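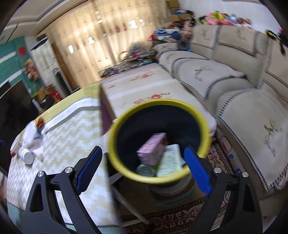
Skonell Checkered Bed Sheet Set

Woven cotton sheets in a small two-color check, made for everyday use and frequent washing. The yarn is dyed before weaving, so the pattern shows on both sides and the flat sheet can be used either way up.

Each set contains one flat sheet, one fitted sheet and two pillowcases. Twin sets come with a single pillowcase. The fitted sheet has elastic all the way around and fits mattresses up to 16 inches deep. If you use a thick topper, measure the two together before ordering.

Colors
Yellow-green and white
Gray and white
Brick and white

Care
Machine wash warm with similar colors. Do not bleach. Tumble dry low and remove promptly, or line dry. Wash before first use. Expect slight shrinkage in the first two washes; the sizes listed allow for it.

Details
Material: 100% cotton, plain weave
Pillowcase closure: envelope, 6 in. flap
Set weight, queen: 1,274 g
Set weight, twin: 480 g less than queen
Woven at the Tumen mill, cut and sewn in Gandville

The check was drawn by Hanne Harju for the first Kiiskinen range and has been kept at the same scale. Older Kiiskinen pillowcases will match in pattern, though the shade may differ a little from one dye lot to the next. Order all pieces together if an exact match matters to you.

Shipping and returns
In-stock sets leave the warehouse in two business days. Brick and white is back in October. Unwashed sets can be returned in the original bag within 30 days.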